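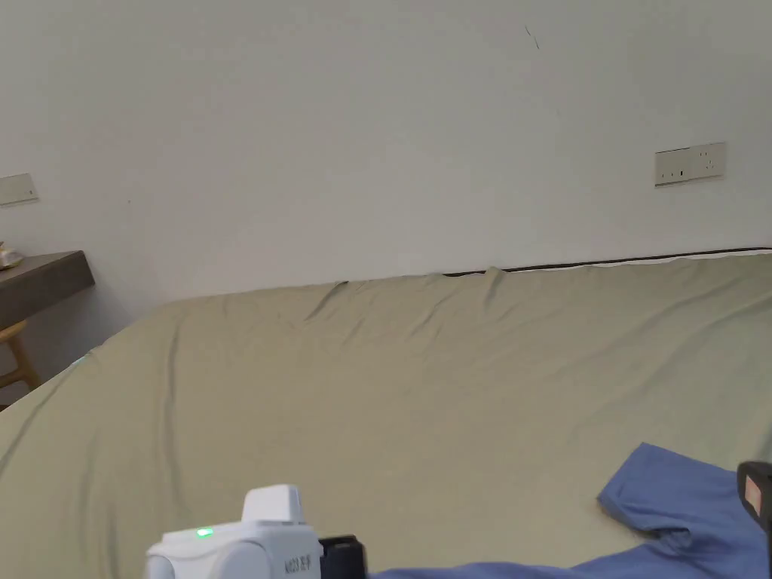
10/12/2019

Cloth gripper, hand-held version. Working on the bed again, as the bench is too hard for the fingertips and we want them to meet something that gives.

Took the fingers off and put them back with the Troten screws. The old ones kept backing out at the base. Noemi says to use thread lock, but I want to be able to swap fingers quickly for now, so nipped up by hand and marked with a paint pen. Check again after 20 grips.

Squeeze is still heavy on the trigger side. Return spring is the Hirano one. Corrado has a softer one in his drawer, ask him. Housing went back together without trouble, though the cable wants another couple of centimetres where it leaves the body. If it gets pulled tight the board resets and the log starts again from nothing. Log is at more than 900 entries, so copy it off before touching the cable.
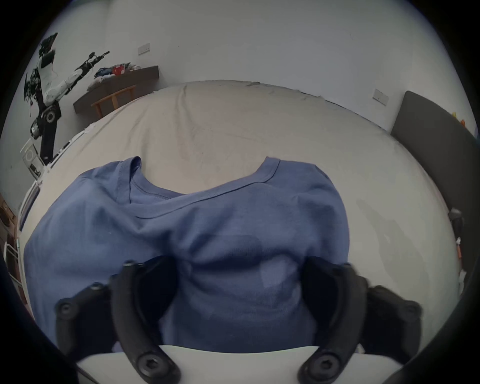
Book 2, p. 187

Gripping the blue T-shirt low down on the body, collar towards the far side of the bed. The curved fingers gather cloth between them when pushed straight down. Want to try coming in at a lower angle as well, and from a sleeve.

Shadow of the fingers falls right on the part we want to see. Nives suggests a lamp on the shelf. I would sooner try the blind first – no more cables in this room.

To do:
Longer cable
Spring from Corrado
Print spare left finger, same infill as before
Ask Ilaria whether the Vakulenko brackets can be drilled out, or if we need new ones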